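Why Do Tables Get Worn Spots?

Look closely at a table you use every day. It might be your desk at school or the place where you eat breakfast. If the table is more than a few years old, it probably has marks on it. Some are thin lines. Some are dull patches. Some are places where a bit of the top has come off.

To understand those marks, it helps to know what a tabletop is made of.

What is under your elbows?

Some tables are made from solid wood. That means the boards are the same all the way through, like a slice of a tree. If you scratched a solid wood table very deeply, you would find more wood underneath.

Many other tables are built in layers, a bit like a sandwich. The thick part in the middle is often a board made from wood chips or wood dust pressed together with glue. It is strong and flat, but it is plain to look at. So the factory covers it with a thin sheet.

There are two common kinds of sheet. One is called veneer (say "vuh-NEER"). Veneer is real wood, cut so thin that you could bend it with your fingers. The other is called laminate (say "LAM-uh-nit"). Laminate is made from layers of paper and a kind of plastic, and the wood pattern on it is printed.

The wavy lines in wood are called grain. Trees add a new layer of wood each year, and when a log is cut into boards, those layers show up as lines and curves. On laminate the lines are a picture of grain. A good printed pattern can be very hard to tell from the real thing.

What happens to the top?

A table has a hard life. Plates slide across it. People lean on it. Pencils and keys get dragged over it. Each time something hard and sharp moves across the top, it can leave a scratch. One scratch may be so thin that you only see it when the light comes from the side.

Rubbing is slower. When two things rub together, tiny bits of the softer one can come away. Scientists call this abrasion. You can see abrasion on the knees of old jeans and on the steps of old buildings, where many feet have passed.

Peeling is different again. The thin sheet is held down with glue. If water gets under an edge, or if strong tape is pulled off too fast, a piece of the sheet may lift. Once an edge is loose, it can catch on sleeves and cloths, and the bare place may grow.

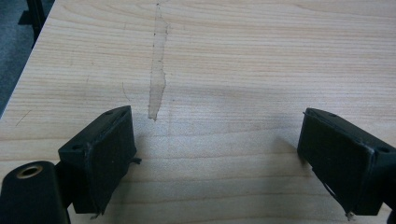

A worn patch on a light tabletop. The patch has no grain lines, and its edges are ragged.

A patch like this one is a good place to play detective. First, look at the grain. On the rest of the table the lines keep going, but they stop at the patch. Next, look at the shine. The patch is flatter and grayer than the wood color beside it. Then look at the edges. A jagged edge can be a clue that part of the top layer has come away. Thin scratches are another kind of mark, and there are thin ones to the left of the patch.

Marks do not tell us everything. They can show that a surface has changed, but often we can't say which day it happened or what did it.

Can a worn table be fixed?

Solid wood is the easiest to fix. A grown-up can rub the top with sandpaper until the scratches are gone and then put on new oil or varnish. Veneer can be sanded too, but only a little - it is so thin that you might go right through it. Laminate should not be sanded, as the pattern would rub away. Small holes in it can be filled with a colored paste.

Try it yourself

You will need a sheet of paper, a soft pencil and a table with an old scratch in it. Ask before you start.

1. Lay the paper over the scratch and hold it still.
2. Rub the side of the pencil lead gently over the paper.
3. Look for a pale line. That is where the paper dips into the scratch.

Now try a spot with no scratch and compare the 2 rubbings. Very shallow scratches may not show up at all.

Words to know

Abrasion: wearing away by rubbing.
Grain: the lines and curves in wood.
Laminate: a hard sheet made from paper and plastic.
Veneer: a very thin sheet of real wood.

Comments (3)

Raquel Teixeira
We did the rubbings with my class in November. The scratches on the old desks came out really well, the new desks not so much.

Lourenço Bettencourt
My son wants to know if a floor can be laminate too.

Adhiambo Laizer
Yes, lots of floors are! Ours is, and it has a peeled bit by the back door.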